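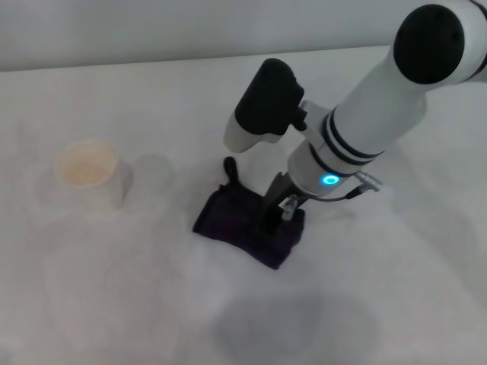 Figure 2. White arm with wrist-mounted unit gripping a dark purple fabric item on a pale tabletop.

3.2 Lining, fullness and evening heat loss

Curtains next. The blinds results (Section 3.1) only cover the glass itself, and most of the homes in the study had some kind of drape over the top of the blind as well. People close both at night. So the question was how much the drape adds, and whether lining matters more than fullness.

Fabric samples came from Galbraith, two weights, lined and unlined. Same dye lot where we could get it. The heavier cloth ran short in July and the last few panels were cut from a second roll, checked against the first by weight and thickness, no difference worth reporting. All panels washed once, hung overnight, then steamed. Hems were weighted with the usual chain.

Fullness means the flat width of cloth divided by the width of the track. We used two settings, a low one that looks almost flat when drawn and a high one with deep folds. Householders call the second one "proper curtains" and the first one "skimpy", see the interview notes in Section 5. Track and brackets were Vanine throughout, mounted on the wall above the window and not inside the recess, except in the 16 homes where the recess was the only option. Those are treated separately below.

Readings were taken on the room side of the cloth and again in the gap between cloth and glass. Logging started at 9 p.m. and ran until the household got up. Anyone who opened the drapes during the night was asked to write it down. Most did. Nights with an unexplained jump in the gap temperature were dropped, which cost us more nights than expected but no whole homes.

Total of 186 windows after exclusions. Bay windows left out completly, the corner joins leak too much air and every one is different.

Main result. Lining beat fullness in nearly every room. A lined panel at the low setting held the gap colder, meaning less room heat getting through to the glass, than an unlined panel at the high setting. Adding fullness to a lined panel helped a little. Adding fullness to an unlined panel helped hardly at all, except in the heavier cloth. We had expected the folds to do more.

The bigger surprise was the hem. Panels that stopped at the sill let cool air spill out underneath, and residents felt it at ankle height even where the average reading looked good. Floor-length panels cut this down. So did a sill-length panel that rested on the sill, so long as it really touched. A gap of more than 4 inches between hem and floor gave up much of what the lining had gained. Drummond and Yule report the same pattern for roman shades, and put it down to air falling behind the cloth and being replaced at the top. Our readings fit that account but don't prove it, no airflow was measured.

Radiators under the window are the awkward case. A floor-length drape covers the radiator and sends the heat up behind the cloth, straight at the glass. In those rooms the sill-length panel did better, with the hem tucked behind the radiator top. Householders mostly disliked the look. Several went back to long drapes once the logging was over, as far as we know.

Recess-mounted homes: smaller effect of fullness, similar effect of lining. The sides are closed off by the wall so there is less leakage to fix in the first place. The sample is small and we would not push this too far.

Side leakage was tested in a subset by fixing the outer edge of each panel to the wall with a plain hook-and-loop strip. Cheap, ugly, works. The improvement was close to what a move from low to high fullness gave in the lined cloth, for a fraction of the fabric. Ogilvie suggests returning the track to the wall at each end, which does the same job and is neater, and we agree it is the better choice for new installs.

One limit to note. The light cloth was only tested in pale colors and the heavy cloth only in dark ones, because that was what the mill had. At night this should not matter. For the daytime shading results in Section 3.3 it does matter, and weight and color can't be pulled apart there. Readers intrested in summer performance should use those figures with care.

Cost per window, with and without lining, is given in Table 2. Labor was priced at the Grodudley workroom rate and will vary a lot by area.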